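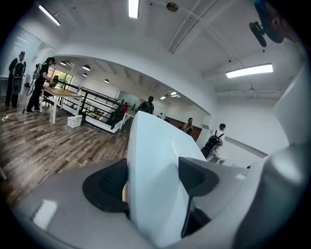 Grello hand-held gripper, part 2: marker cubes and the first paper task
by Babić, updated 24th May

In the first part we printed the body of the gripper and fitted the fingers. Now we put the marker cube on top and make the first recordings at the table. You need a pair of finished grippers, two printed cubes, the marker sheets from the Grello folder, a glue stick, a sharp knife and a steel ruler. I did all of this in our shared workshop in one evening, but the glue should stay overnight, so plan two.

Preparing the cube

Print the marker sheets at 100 per cent. Check this in the printer window, as many printers like to shrink the page a little. Each square must measure 33 mm from edge to edge. If yours is 32.5, print again.

Cut the squares with the knife, not with scissors. Leave a white border all the way round, otherwise the software does not find the corners. Every square has a small number on the back, and the same number is inside the cube. I did not pay attention to this the first time and had two faces exchanged. The tracking then jumped like a frog and I searched for the mistake in the cable.

Put a thin layer of glue on the cube and press the paper from the centre to the outside. Please do not use glossy paper or clear tape on top. Under ceiling lights it gives a white spot.

Fixing it to the gripper

The cube sits on the top plate with a Gornar clamp. Tighten it by hand and then give it a quarter turn more. Write L and R on the grippers with a marker pen before you go on.

Lead the cable down along the handle and leave a loose loop near your wrist. I tried it short and neat, and it pulled on my hand each time I reached forward.

Settings

Open Avport and choose the left gripper first. Close the fingers fully and press Set zero, then open them fully and press Set max. My left one reads 1022 when open and my right one 1378. Yours will be different, that is normal – the number must only be stable. If it walks up and down while you hold still, look at the sensor plug.

The paper task

Choose a small table and a sheet of paper in a colour different from the tabletop. Sit close, with both forearms over the table, and push up your sleeves.
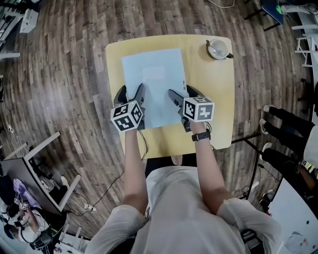
Left fingers on the sheet, right fingers at the other edge

Press down softly with one gripper and work on the opposite edge with the other. Move slowly. Keep the cubes pointing upwards, and return both hands to the near edge of the table before you stop the recording.

If the right cube is lost often in the playback, turn your wrist a little outward and record again. Folding the sheet in half comes in part 3, which I hope to finish in September.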